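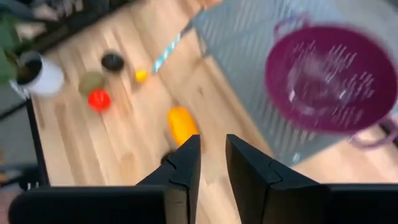

Digest, Vol 207, Issue 3

Re: [table-finishes] pale plank top, brown streaks, what to put on it

Quick one before work, sorry for typos.

On streaks — leave them. Same sort of thing on the left side of mine, brown lines in the pale boards, plus a small dark knot near the middle. Tried sanding mine on the old table and all I got was a dip you could feel with your hand. It's the color of the wood, goes all the way down.

Knot: if it's tight, leave that too. If it moves when you press it, thin glue, wipe, wait overnight.

> I have the Fjeld top in the garage now, joined planks, all
> different shades from cream to light brown. Two questions.
> Do I need to oil it or is the Divura wax enough by itself?
> And what grit do people stop at? The guy at the Fitham store
> said 600 but that sounds way too fine for a table kids are
> going to use. Also the seams show more than I expected, is
> that normal or did I get a bad one?

Seams normal. Boards from different trees, they pick them that way. You'll stop seeing them in a month.

Oil vs wax. I did 2 thin coats of the Wiltex oil and no wax. Wax alone marked up on me, every wet cup. Oil you just wipe on more when it looks dry. Don't flood it — the first time I left it sitting too long and it went tacky, had to scrub teh whole thing back with a rag and more oil. Not fun.

600 is too fine before the first coat, yes. It won't soak in right. I stopped a lot coarser than that, then used the 600 very lightly between coats, by hand, with the grain. Watch the direction if you have it sitting at an angle like I did, easy to go across without noticing.

Kids: ours gets all kinds of small stuff dumped on it, red, orange, black, green, whatever is going. Little round things mostly. No dents so far. Crayon came off with a dry cloth and some rubbing. Marker did not come off, had to sand that spot and re-oil, and you can't find it now unless you know where to look.

Do the underside too, at least one coat. I skipped it on the first one and it cupped by April.

Oh and lay the oily rags out flat outside to dry, dont ball them up in the trash can.

Can measure the overhang tonight if you still need it — was that you or the other thread?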